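Black plastic comb bracket from a cable box – what is it for, and should I keep it?

Posted 2024-01-18 in Odds and Ends

Hello all! I've been clearing out the drawer under my desk (long overdue, I started in October and gave up) and I keep coming back to the same bit of black plastic. It's bent, so it has a flat foot, an upright panel and then a top part with a row of slots like a comb, plus a round hole at the far end. I think it came with a Jemeck desk tidy set I bought ages ago, but the leaflet is long gone and the shop doesn't list it any more. My other half says bin it. I'd like to use it for the leads behind the monitor if that's what it's meant for – has anyone got one of these and can tell me which way up it goes? I've also got a handful of flat tan-pink strips from the same drawer and no idea whether they belong with it.

deskdrawer_dot

Sounds like a cable comb. Leads go in the slots, plug end on top. Foot goes flat on the desk. Can't help with the strips.

pennybun

I had something very like it from Kaltell, not Jemeck, but I bet they all come out of the same factory! Mine stands on its foot with the slots at the top, and I use it for charging leads so they don't slide down the back. The thin ones sit in the slots nicely, fat ones won't go, so don't force them or you'll snap a tooth (ask me how I know). The round hole I use for the one lead with a chunky end that I never unplug.

If it tips forward when you pull a lead, a blob of that white reusable putty under the foot does the trick. I tried double-sided tape first and it took 20 minutes to get the gunk off the desk, so never again.

As for your strips, I'd try them before chucking anything. Stand the bracket up and lean one against the inside of the upright panel and see if it looks like it belongs there.
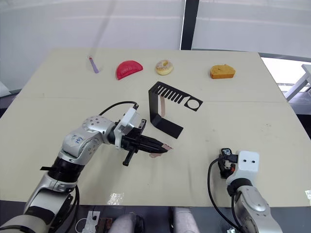

marrowfat_3 replied that the strips could just as easily be spares from something else in the drawer, and that a bracket like this is perfectly usable without them. The Sugiyama one in our spare room never had any, and it's held the printer lead and two chargers for years – I'd keep the bracket, put the strips in an envelope and see if you miss them.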